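4. Setting the Rinse and Spin on the Clemby 77

4.1 Before starting a programme, make sure that the water supply is open and the door is fully closed. The door lamp goes out when the lock has engaged.

4.2 Turn the dial to the fabric group shown on the care label.

4.3 Press Rinse once for a standard rinse, or twice for an extra rinse. The extra rinse is advised for baby clothes and for users with sensitive skin.

4.4 Press Spin until the desired speed is displayed. Knitted items should be spun at the lowest setting.

Caution: Do not open the detergent drawer while water is entering the machine.

4.5 Press Start. When the programme ends, remove the load promptly and hang or lay out each item to dry.

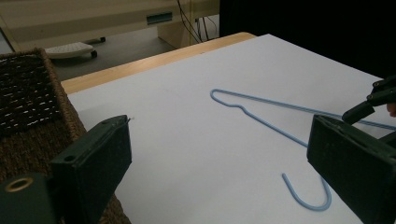 Can the spin speed be changed once a programme has started?
The speed may be altered at any point before the final spin begins. Press Pause, select the new speed and press Start again.

Note: If code 1717 is displayed, the load is out of balance. Switch the machine off, wait until the door unlocks, spread the items evenly and repeat steps 4.4 and 4.5. Should the code return, contact the Lastis service desk and quote the serial number printed inside the door.

Caution: Loads washed at over 80 degrees must be left to cool before the door is opened.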